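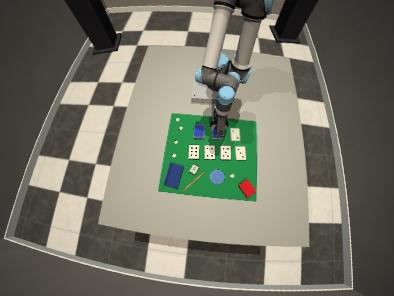

2021年6月28日(月)
Clodalix住環境研究室

3. 既存床の下地状態とタイル張り替え工事の手戻り

3.1 調査対象と方法

対象は、Dullden地区の戸建住宅のうち、台所または玄関ホールの床をタイルに張り替えた26戸である。いずれも木造で、工事前の仕上げは複合フローリングまたは塩化ビニル系の床シートであった。着工前に下地を確認し、既存仕上げの撤去後、下地調整後、タイル張り完了後の各時点で床面の高さを測定した。測定点は部屋の四隅と中央を基本とし、建具の下枠や造作家具に接する部分には点を追加した。全戸を合わせた測定点は74点である。

高さの測定にはレーザー墨出し器と直定規を併用した。墨出し器だけでは、根太の間で起きる局所的な沈みを拾いにくい。直定規を当てたときに最大で3mmを超えるすき間が生じた点を「不陸あり」とし、それ以外を「不陸なし」とした。歩行時のたわみは測定員が体重をかけて確認し、有無のみを記録した。たわみ量の数値化は今回行っていない。

下地調整材はCerkentで統一した。接着剤は原則としてSugdenを用いたが、床暖房を併設する住宅では施工店の指定品に替えている。この違いが結果に及ぼす影響は分離できておらず、以下の集計では区別しない。

3.2 撤去後に判明した下地の状態

着工前の目視と打診で問題なしとされた住宅でも、撤去後に補修が必要と判断された例があった。多かったのは流し台の下とその手前で、合板の継ぎ目が浮き、釘頭が表面より高く出ていた。玄関ホールでは、上がり框との取り合いで合板の端部が欠けていた。過去の改修で合板を重ね張りした住宅では、重ねた範囲とそうでない範囲の境に段差が残り、旧仕上げの下に隠れていた。

工事前の見積書に下地補修の項目を設けていたのは6戸にとどまる。残りの住宅では、補修が生じた場合は追加工事として扱う旨が備考欄に書かれているか、記載そのものがなかった。後者では、撤去した日のうちに施主の了承を得られず、作業が翌日以降に延びる例が見られた。

3.3 張り方と不陸の見えやすさ

同程度の不陸であっても、仕上がりの印象は張り方と色の組み合わせで変わる。図6の床は、クリーム色がかった白と濃い炭色の正方形タイルを市松に配したもので、淡い大理石調の筋が入り、目地は細い。一般にこうした明暗差の大きい市松張りでは、目地の通りが色の境界と一致するため、わずかなずれも線の折れとして認識されやすい。細い目地では寸法の誤差を目地幅で吸収する余地も小さい。

同系色のタイルを馬張りにした住宅では、測定上の不陸が残っていても施主からの指摘は少なかった。ただし、段差が小さく見えることと、歩行時につま先が触れるかどうかは別の問題である。素足で使う台所では、目で気づかなかった角の出を足裏で感じたという回答が複数あった。窓からの光が床に低く差し込む部屋では、タイル端の影が伸びるため、指摘が冬季に集中する傾向もうかがえた。12月に引き渡した住宅の聞き取りでは、午後の特定の時間帯だけ目地が波打って見えるとの回答を得ている。

3.4 手戻りの内容

完了後に張り直しに至った箇所は、出入口まわりと造作家具の際に偏っていた。出入口まわりでは、隣室の床との高さをそろえるために調整材を薄くせざるを得ず、既存の凹凸がそのまま残りやすい。建具の下端を切り詰める案は早い段階で検討すべきだが、建具工事が別業者の場合には工程に組み込まれていないことが多かった。造作家具の際では、切断したタイルの幅が狭くなり、接着面積が不足していた。割り付けを部屋の中心から始めるか、出入口の正面から始めるかを着工前に図面で決めていた住宅では、この種の手戻りは記録されていない。

たわみが確認された測定点では、下地調整材の追加だけで対応した場合に、目地のひび割れが後日報告されている。根太の補強を先に行った住宅では、観察期間中に同様の報告はなかった。もっとも、観察期間は住宅ごとに異なり、短いものでは冷暖房の切り替わる時期を一度も経ていない。補強の効果については、期間をそろえた追跡が必要である。補強に伴う費用の扱いは次節で述べる。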